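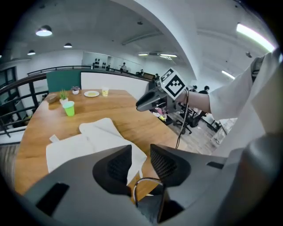

Dardo Alarcón asked whether Skirnolley still loses the second gripper once the tag tilts. Sometimes, yes. Less than Closallow did.

**Skirnolley, tracking + replay tool. 4/5**

Ran it over 456 two-gripper demos, cloth folding mostly. 63 dropped for bad pose. Closallow dropped way more on the same set, didnt keep the number.

Good: timeline scrubber, fast. Sync between the two streams just works. Export to our planner, one comand.

Bad: fisheye calibration wizard. Awful. Crashed twice Sunday, lost my settings. Docs thin. 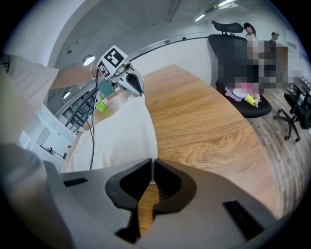
*Marker tag up over the table, tilted toward the lens.*

Elsa Engström says turn off auto-smoothing, it eats quick wrist turns. Agree. Still waiting on a fix for the wizard.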